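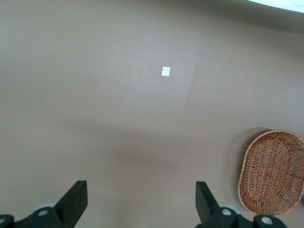 Pick and place for the kitchen task - Trusula club notes

Updated 6th February. Written fast before the Brenuleck round, so fix whatever is wrong and leave your initials.

What you need

Arm powered and homed. Club laptop with the Trorkora software, not the old build. Something to pick up. The basket and the plate. Practice sheet from the Teoh folder.

Step 1. Clear the mat

Wipe it down. Paper scraps, crumbs, all of it. Small white bits on brown stand out a lot in the wrist view and you don't want them in one run and gone in the next.

Step 2. Open the gripper all the way

Set it to 100 in the panel. Both fingers should show at the bottom of the wrist view, wide gap between them. If you only see one, the mount has slipped. Stop, two screws, snug not tight.

Step 3. Check the basket

Basket goes to one side, never under the fingers. Drive over it slowly first time - speed 60 or less. The rim is higher than you think and the wicker snags. Blurry rim in the picture means you're still moving, so wait for a sharp one before you save the pose.

Step 4. Set the plate

Blue plate next to the basket, cucumber across it on the diagonal. Keep the middle of the table open. Toaster oven stays on the far side from the basket, door facing in toward the plate. Don't shove it around between runs, the saved poses depend on it.
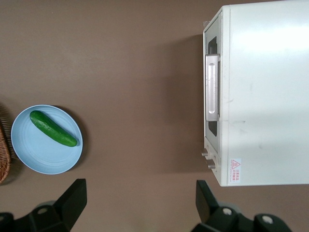
Step 5. Record the runs

Do 3 slow ones before anything else. Come down over the middle of the cucumber, not the tapered end, it rolls. Close untill the fingers touch, then a tiny bit more. Lift straight up. Then over to the basket.

Save after every run. Every one. We lost a whole evening in June this way.

Step 6. Name the files

Initials, object, run number. We have 264 saved so far and roughly half have names that mean nothing, please dont add to it.

If it goes wrong

Fingers land short - re-home, try again.
Drops it on the way up - close a bit more, slow the lift.
Arm stops near the oven - pose is too close, back off and re-save.
Laptop freezes - unplug the camera, count to ten, plug it back in.

Power off at the switch when you leave and put the cucumber back in the fridge.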